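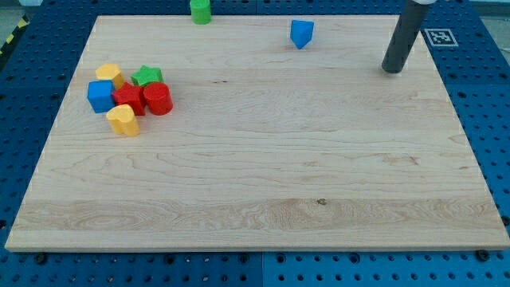
Shape blocks

Shape blocks are small, solid playthings made in a set of simple outlines, usually in bright primary colors. The usual set includes cubes and cylinders along with flat-topped pieces cut to the outline of a star or a heart. They are close cousins of the ordinary building block, but the outline matters at least as much as the stacking, and a good set can keep a two-year-old and a grandparent busy at the same table for a surprisingly long afternoon!

Shapes and colors

The cube is the workhorse. It sits flat on any face, and the edges are generally rounded so that it's kind to small hands (and to bare feet in the hallway at night). The cylinder stands on either end and rolls on its side, so it is often the first piece a child chases across the floor. Stars and hearts are a livelier pair. Both are thick slices of their outline, like a cookie cut from very deep dough, and both can be laid flat or stood up on their sides. A heart standing with its lobes upward has to balance on its point unless the maker has blunted it, and some makers do.

Colors are most often red, yellow, blue and green. In some sets each shape has one color only. In others the colors are mixed, so a star may be red or green, and this second kind is much the richer toy. A child can gather all the stars, then break up the group and gather everything red, and will find that the red star belongs in both piles. Teachers call this sorting by attribute, and it is a delight to watch the moment when a child spots it.

Materials

Older sets were wood, painted or left plain. Plastic took over in many homes for its glossy color and because it can be washed in the sink. Plastic pieces may be hollow or solid, and hollow ones make a wonderful clatter. Foam and rubber versions are quieter and popular in libraries.

The Benwood set

The Benwood set is well loved among collectors. It was designed by Laine Lepik and first sold in the town of Musgate, in a first run of 4,000 boxes. Lepik wanted every piece to be the same height when laid flat, so that a star could bridge two cubes without rocking. Later boxes from the Briso workshop dropped the rule, and their cylinders are a little taller. Capucine Huet's checklist of known pieces, counting every change of color and mold, runs to 687 entries, of which 531 are plastic.

Playing surfaces

Blocks are at their best on something hard and level. A plain board of maple or another pale wood is a lovely choice: the colors stand out against it, and it can be carried from table to floor without ending the game. Carpet is comfortable for kneeling but hopeless for towers. Trays with a raised rim stop the cylinders from escaping, though some children consider the escaping to be the whole point.

Games

Sorting and stacking come first for most children. "Huddle" is played by pushing pieces together, one at a time, until each touches a neighbor, with stars and their awkward points saved for last. In "Far Corner," a few blocks are set apart and the players take turns bringing them home. Matching games use outlines traced onto paper, and older children like to draw these themselves.

See also

Building blocks
Pattern blocks
Shape sorters
Stacking toys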